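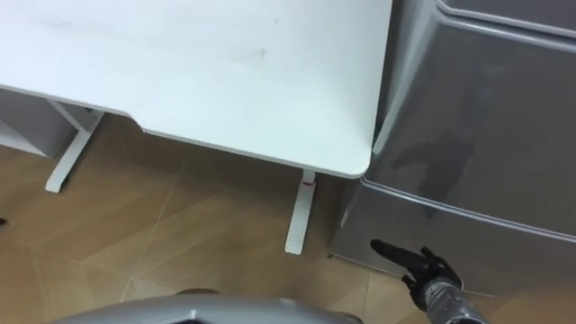 Can a desk share a corner with the fridge? Only if the fridge door can swing through its full arc without meeting the desk top, and the fridge still has the air space its manual asks for.

May 29, 2023

I worked through this when the Dravholm desk came over from the old flat in Betville. It is 2000 mm along the back edge, and there was one wall left that would take it. The rounded front corner now ends right beside the fridge. A square corner would have been a hip-height hazard for anyone reaching into the lower compartment. The curved step in the front edge helps too. It gives a seated person some room at the elbows and leaves the floor in front of the fridge mostly clear.

Before moving anything I checked three items: which side the door is hinged on, where the fridge takes in air, and whether the T-shaped feet would foul the baseboard. The feet were the problem. They sit flat, but the floor dips slightly toward the wall, and the top rocked until I put a felt pad under the left one. Felt compresses. Expect to check it again after a few weeks.

The top is matte white and shows everything. Grey smudges lift with a damp cloth and a bit of dish soap. Scuffs do not, and I have stopped trying. Melamine sponge takes off the mark and some of the matte finish with it, leaving a shiny patch that is worse than the scuff.

The practical result of the layout is that the right end of the desk has become a landing strip for drinks. I gave in and set aside the last 355 mm for it. Papers and the keyboard stay left of that line. Bottles go on the strip with the caps done up tight, upright, one hand's width back from the rim. A full bottle has a high centre of gravity and a small base, and the rounded corner gives less support than it looks like it should.

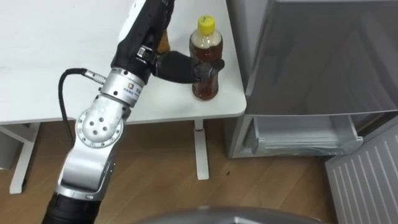

Baltazar Huerta wrote in to say that the strip should be on the floor entirely, with nothing liquid allowed at desk height, and that he has followed this rule since losing a keyboard in December.

I tried his version. The floor is wood-look laminate in a herringbone-like layout, so it has a great many seams, and seams are where laminate swells. A spill there has to be wiped up quickly. The desk top has no seams and can be wiped in one pass. On the other hand, a bottle tipped over on the floor falls no distance at all. I now allow both, on the condition that a floor bottle stands under the front edge and clear of chair casters.
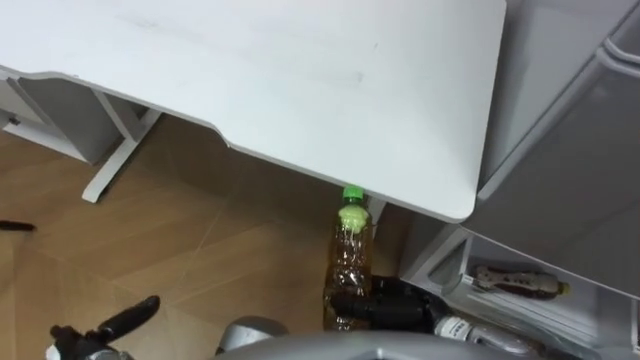 Green cap, floor position, under the diagonal part of the front edge.

Outstanding work: replace the felt pad with something rubber, and find a tray for the strip. The Killari one I looked at is 369 mm wide, which is 14 mm too many. I may move the line.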